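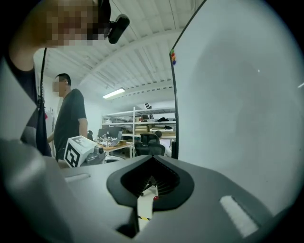
4. Fitting and adjusting the sliding doors

This section covers the two sliding doors of the Wemmont wardrobe. Finish Section 3 (back panel and wall brackets) first. The wardrobe must be standing upright, in its final position and fixed to the wall before you hang a door.

Two people are needed for steps 9 to 14. Allow an afternoon if you have not fitted sliding doors before.

4.1 What you need

From carton B:
Top track, double channel
Bottom track, double channel
Front door and rear door
Bag 6: top rollers and roller screws
Bag 7: bottom guides
Bag 8: track screws, short
Bag 9: soft-close unit, left and right
Bag 10: door stops and felt strips

Not supplied:
Cross-head screwdriver, size 2
Tape measure
Spirit level, the longest you have
Pencil
Blanket or flattened carton to lay the doors on

CAUTION: Do not use a power drill or impact driver on the roller screws. The threaded inserts will turn in the door and cannot be tightened again. A hand screwdriver is enough for everything in this section.

CAUTION: Each door weighs 23 kg. Do not stand a door on its corner or lean it against a wall without someone holding it. Keep children and pets out of the room until step 14 is complete.

4.2 Checking the cabinet

1. Measure the door opening from the inside face of the left side panel to the inside face of the right side panel. Do this at the top, the middle and the bottom. The three measurements should all be 148 cm, give or take 2 mm.

2. Measure both diagonals of the opening, corner to corner. If they differ by more than 4 mm, the cabinet is out of square. Go back to Section 3, loosen the wall brackets, adjust the leveling feet and measure again.

3. Place the level on the bottom panel, first along the front edge and then from front to back. Adjust the feet until the bubble is centered both ways.

Note: Thick carpet settles under the weight of the cabinet. On carpet, leave the wardrobe standing overnight and check step 3 again before going on. You can load the lower shelves in the meantime.

4.3 Fitting the tracks

4. Hold the top track against the underside of the top panel with the open channels facing down. The lip with the printed arrow goes toward the front of the cabinet. Slide the track forward until the lip rests against the front edge of the panel.

5. Start one screw from bag 8 at each end and one in the middle. Leave them slightly loose. Start the remaining screws, then tighten all of them, working from the middle out to the ends.

6. Wipe the front edge of the bottom panel with a dry cloth. Lay the bottom track in the groove with the taller rail at the back. It should drop in under its own weight. If it rocks, look for a screw head or a bit of packing foam in the groove.

7. Fasten the bottom track with the remaining screws from bag 8. The heads must sit below the surface of the rail. Run a finger along the full length and re-seat any that stick up.

8. Clean both tracks with a vacuum cleaner or a soft brush. Do not oil or grease them. Oil collects dust and will make the doors drag within a few weeks.

4.4 Preparing the doors

9. Lay the blanket on the floor. Lower the rear door onto it, finished side down. The rear door has the letter R stamped on its top edge.

10. Fit one top roller at each upper corner. The wheels point away from the finished side. Put in both screws and tighten by hand until the roller plate no longer moves, then give each one a further quarter turn.

11. Press a bottom guide into each lower corner until it clicks. The small lever on the guide should be in the UP position. With the lever up, the guide is drawn back into the door.

12. Repeat steps 9 to 11 with the front door (stamped F). The front door takes the longer roller plates. If you have mixed the two sets, the short plates are 26 mm from wheel center to the lower screw hole.

Note: Leave the clear film on the finished side until both doors are hung and adjusted. Peel it from a top corner, slowly, pulling down at a low angle. Film left on for months in direct sun may leave marks along its edges, and this is not covered by the warranty.

4.5 Hanging the doors

13. Always hang the rear door first. With one person at each side, lift the door and tilt the top toward the cabinet. Set both rollers into the rear channel of the top track, then let the bottom of the door swing in over the rear rail. Push both guide levers to DOWN. You will hear the guides drop onto the rail.

14. Hang the front door in the same way, using the front channel and the front rail. Do not let go of either door until both of its levers are down and you have pulled gently on the lower edge to check that it is held.

15. Slide each door slowly from one end to the other. It should move with light pressure and make a low, even sound. If a door catches, stop and see 4.8.

4.6 Leveling the doors

16. Close the front door against the left side panel. Look at the gap between the edge of the door and the side panel. It should be the same width from top to bottom.

17. If the gap is wider at the top, turn the adjusting screw on the left roller clockwise. If it is wider at the bottom, turn the same screw counterclockwise. Make half a turn at a time, then close the door and look again.

18. Repeat with the rear door against the right side panel.

19. Check the clearance under each door. There should be roughly 5 mm between the lower edge of the door and the rail. To raise or lower a door without changing its angle, turn both roller screws by the same amount.

20. When both doors hang straight, tighten the small lock nut beside each adjusting screw.

4.7 Soft-close units and stops

21. Slide both doors to the middle. Push the left soft-close unit into the front channel from the open end and screw it down through the slotted hole. The right unit goes into the rear channel.

22. Each unit must be cocked before it will work. Slide the door gently all the way to the closed end, once, until you feel a click. Open it again. From now on the last part of the travel should slow down and pull in without help.

23. Clip one door stop into each end of the bottom track. Stick the felt strips to the inside of the side panels, at the height of the door handles.

CAUTION: Do not push a door shut against a soft-close unit. Repeated slamming breaks the catch. Replacement units are sold in pairs only, order reference Wisteneo 113.

4.8 If something is not right

Door rolls open or closed by itself
The cabinet is not level from left to right. Repeat step 3. The doors can stay in place while you adjust the feet.

Door scrapes at the bottom
Raise both rollers by one full turn. If it still scrapes, check that the track screws are fully seated (step 7).

Door jumps off the rail
A guide lever is still up, or a guide has not clicked into the corner. Lift the door out, lay it down and press the guide in again.

Doors touch each other when they pass
The roller plates have been swapped between doors. See step 12.

Soft-close does nothing
The unit has not been cocked. Repeat step 22. If there is no click, move the unit 3 mm toward the middle of the track and try again.

Rattle when the door is moved quickly
Tighten the lock nuts. A faint rattle in the first few days is normal while the wheels bed in.

4.9 Taking the doors off

Remove the front door first. Move it to the middle of the opening, push both levers to UP, swing the bottom out and lift the rollers clear of the channel. Then do the same with the rear door. Store doors flat or upright on the long edge, with a blanket between them.

Check the roller screws and lock nuts once a year, and again after any move. Go on to Section 5 to fit the shelves and hanging rail.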